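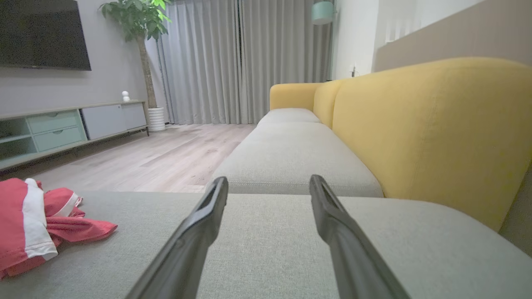 Prusura Home Handling Rules: Frequently Asked Questions
Last revised Nov 8, 2019

Who do the rules apply to?
Anyone who runs a Prusura arm in a furnished room, including partners working out of the Hoscombe and Kultmont sites. Bench work on bare tables is covered by the separate bench rules.

Do I need to clear the room first?
No. Furniture, screens and plants stay where they are. Clear the floor along the path of the base, and keep pets and children out until the arm is parked.

How fast can the arm move near upholstery?
Within 10 cm of a cushion, backrest or armrest, the limit is 30 mm per second. Free moves elsewhere in the room follow the limit on the site sheet. The limit applies to the fingertips — a slow wrist can still swing the tips too fast.

May the fingers touch the cushion?
Yes, with light contact. Seat cushions give under load, so a height taken from the camera view will be off by some amount. Set the contact force limit at 9 N. If the limit trips twice on the same grasp, back off and choose another approach angle.

How should the fingers be set before picking up clothing?
Open and empty. Check both inner faces for threads and lint before each session. Fibers caught in the slots change the grip and can pull on the next garment.

Where should I grasp a crumpled garment?
Take a raised fold near the middle of the heap. Avoid hems, zippers and buttons. If part of the garment is out of the camera view, move the wrist until you can see all of it, or treat the hidden part as snagged and lift slowly.

What if the arm picks up the sofa fabric too?
Stop, open the fingers fully, and retract straight along the approach line. Do not twist the wrist to free the fabric. Note the event in the session log even if there is no mark.

Does daylight matter?
It can. Bright windows and blinds may wash out part of the view. Close the curtains or change the exposure before the run, and leave both alone until the run ends. Changes made partway through must be logged.

Who has to be in the room?
One trained operator, within reach of the stop button at all times. Remote-only operation is not allowed in occupied homes.

How long are logs and camera recordings kept?
Session logs are kept for 90 days. Recordings from private homes follow the consent form signed for that home. If the two differ, the consent form wins.

Is the Mac an tSaoi checklist still valid?
It was withdrawn in March. Items on finger wear and cable routing were moved into section 9 of the current rules. Printed copies should be thrown out.

Contact
Send questions to the rules desk at Hoscombe and include the section number.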